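Search this site
Search
Go

PC Hardware Basics — Handout 3
Processor and memory: getting them out, getting them in
Farnine evening course, Budthorpe. Notes by Necati Soylu

Read before the session please. Typed up fast, so tell me if a step makes no sense. Bring the handout with you, there are no spare copies in the room. Last time was power supply and drives, won't repeat it all, only the parts you need.

Before you touch anything

Power off at the wall. Cord out. Press the power button once after that, hold it a few seconds. Side panel off, tower down on its side, open side up. Give yourself room on the bench, you want somewhere to put parts that isn't inside the case. Watches and bracelets off. Wrist strap clipped to bare metal on the case, not to painted metal.

Then stop and look. Don't unplug anything for a minute. Find the power supply first, it's the big gray box in the corner and easy to spot by the white label. Everything else you can place from there. Board under it, drive cage off to the other side, cables running between. Find the processor socket (metal bracket round it) and the memory slots next to it. Long, thin, parallel. Say the names out loud to your partner, sounds silly, do it anyway.

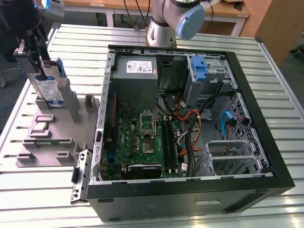

1. The socket

Vocabulary for this part: socket, retention frame, lever, load plate, contacts. All five will be on the sheet.

The retention frame is the metal part that clamps the processor down. A lever holds it shut. To open: push the lever down a little, then out sideways, then let it come up slowly. Don't let it snap. Then lift the plate. With the frame up and no processor in, the contacts have no protection at all, so:

- no fingers
- no tools
- no sleeves (yes really)
- no blowing on it

Bent contacts are the most common way to kill a board in this course. Erdal Başaran, who taught this before me, made everybody practice the lever with the socket empty until they were bored of it. I do the same. 2 full rounds each, open and close, before a chip comes anywhere near.

2. The chip

Hold by the edges only. Metal lid is the top. Underside is what matters and what you don't touch. Look for the marks — small triangle in one corner, or notches on the sides, depends on the type. Match them to the socket. The chip goes straight down and sits there under its own weight. No pushing, no sliding it around. If it rocks, it's not in. Lift straight up and start agian.

Practice on a mock board first if you are nervous. A practice plate has the same idea as the real thing, a raised frame for the chip and clips where the memory goes, and nothing on it to ruin. You learn the distance and how little force it needs. Look at it flat on, then from the side. Chip level with the frame all round = good. One corner high = take it out.
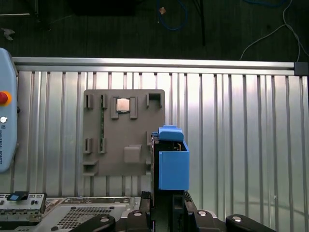 The other thing people get wrong is speed. The last inch is the slow part. Bring the chip in over the socket, wait, check the corner mark one more time, then down. Let go with both fingers at the same time or you'll tip it. When it's in, plate down, lever down, hook it under. The lever is stiff and this worries people. Stiff is normal. If it needs your whole arm, stop and call me over.

3. Memory

Clips open first, at the ends of the slot. Find the notch in the bottom edge of the stick, it is off center so there's only one right way. Line it up with the bump in the slot. Press down on both ends with your thumbs till the clips come up. Usually a click.

Removing: press the clips outward, stick pops up a little, lift it by the ends. Never pull from the middle. Put it down flat on the mat, not on top of the power supply, I see this every term.

Which slots? Depends on the board. Check the manual, or look for slot numbers printed on the board. If you only have 2 sticks they usually go in a matched pair, not just any two slots. Look at the clips before you start, all of them, and note which ones are already open. Also move any cable that hangs over the slots. Hold it back with your other hand or tuck it to the side, loosely.

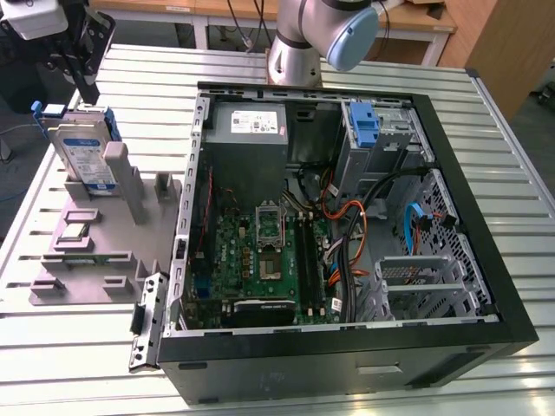
A cable trapped under a stick will stop it seating, and the machine will beep at you or just do nothing. Same with a cable lying across the socket when the plate comes down. So cables first, always. Don't tie them yet, you'll only have to undo it.

Order of work for the session

Socket open and close. Chip in, chip out, on the practice plate. Same on the real board. Memory in, memory out. Swap with partner. Then fill in the sheet.

For the sheet — write the board's maker if it's printed on there, number of memory slots, and what was fitted when you opened the case. If there was nothing fitted write "none", don't leave it blank. Blank gets marked as missed.

Reading: Drilness workbook, page 207, the memory diagrams. Skip the part on laptops untill July.

Questions to me at the end, or in the break.

Related handouts
Handout 1: Tools, screws and static
Handout 2: Power supply and drives
Handout 4: Expansion cards and fans
Ağca worksheet: Naming the parts
Parts sheet, blank copy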